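Ticket 2378
Service: Public Records Portal, legislative hearings section
Category: Transcript publication
Priority: High
Status: Resolved, under observation
Opened: 2023-11-16

Summary of request

The Office of Legislative Records reported that the transcript of the oversight hearing on the Prerkongate inquiry was not displaying in full on the public portal. Readers were shown the opening statements and the first round of questions. The text then stopped at page 111, and the remaining pages, including the exchange on redactions, could not be opened. Two newsrooms and one member's office had written to ask whether the material had been withheld.

Initial assessment

The support desk confirmed the fault in three browsers. The source file held by the records office was complete and carried the clerk's certification. No redaction order was attached to the missing pages. The member's office was told that the matter was technical and that no decision to withhold text had been made.

Log

Entry 1. Transcript republished from the source file. Result unchanged. Page 111 remained the last page available.

Entry 2. Search index rebuilt. Searches for witness names now returned results from the later pages, but the links led to a blank page.

Entry 3. Case passed to Stulik, which maintains the Flullow publishing module under the current support contract.
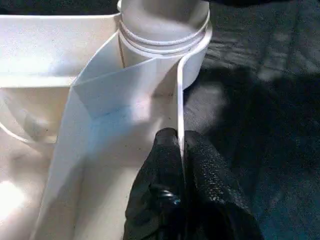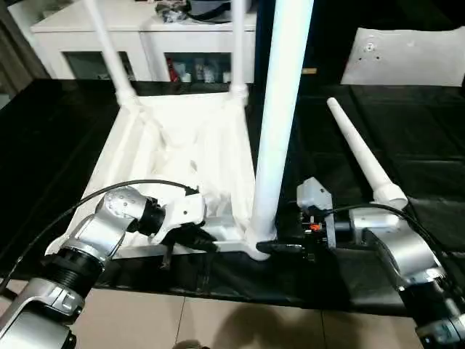

Entry 4. Stulik reported that Flullow had read a footnote in the Skála exhibit list as an end-of-document marker. The footnote contained a row of 14 asterisks. Any text following it was stored but not released to the public site.

Entry 5. Marker rule corrected on the test server. Full transcript displayed. The records office compared the test copy against the certified copy and found no difference in wording or page order.

Entry 6. Correction applied to the public site. Cached copies cleared. Blank links reported in Entry 2 now open at the correct page.

Related records

A check of other hearings in the same session found 6 transcripts with the same fault. All have been republished. Their page numbers have not changed, and existing citations remain valid.

Notice to users

Persons who downloaded the Prerkongate transcript before the correction should obtain a new copy. The earlier file does not state that it is incomplete. Written answers submitted by witnesses after the hearing are held in a separate section and were not affected.

Outstanding items

Stulik is to supply a written account of the marker rule and the date it was introduced. The records office has asked that page totals be checked against the certified copy before release. This ticket will remain under observation until the December session transcripts have been published.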